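Home | Routes | Tickets | Lost Property | FAQ | Contact

Vandisum Buses: your questions on children travelling alone

We love seeing young people get about on their own, and we get plenty of questions from parents before the first solo trip. The answers were last checked on December 2, 2025.

How old must my child be to travel alone?
Eight or over on all town routes. On route 27 to Trarkine, which has a long stretch without stops, it's ten.

What if my child loses their ticket?
They stay on the bus! Drivers will not put anyone under 16 off for want of a ticket, whatever the weather. The driver notes a name and we send a slip home — you then have 60 days to show us the pass or pay the single fare.

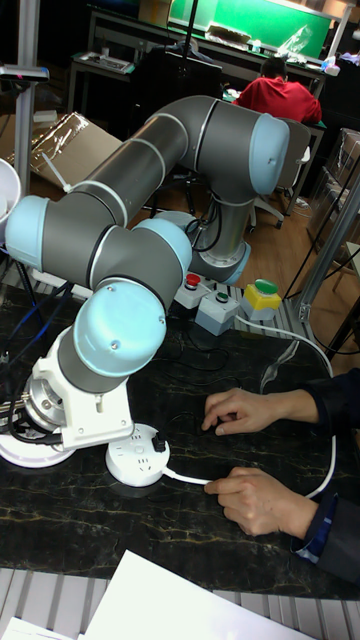
The same goes for a flat phone battery or a pass left in yesterday's coat. Just ask them to tell the driver when they get on.

Can I get a spare pass?
Yes, and it's free the first time. Call in at the Zepeda Street office or order one through the Inari app.

Who do we tell if something goes wrong?
Ring the travel desk on extension 137. Have the route and the time to hand if you can.

Comments (2)

mumof4: Slip came in the post, sorted in one phone call. Lovely driver too.

route27regular: Please could the Trarkine bus have this printed inside? Lots of kids don't know.

Contact us | © Vandisum Buses | Back to top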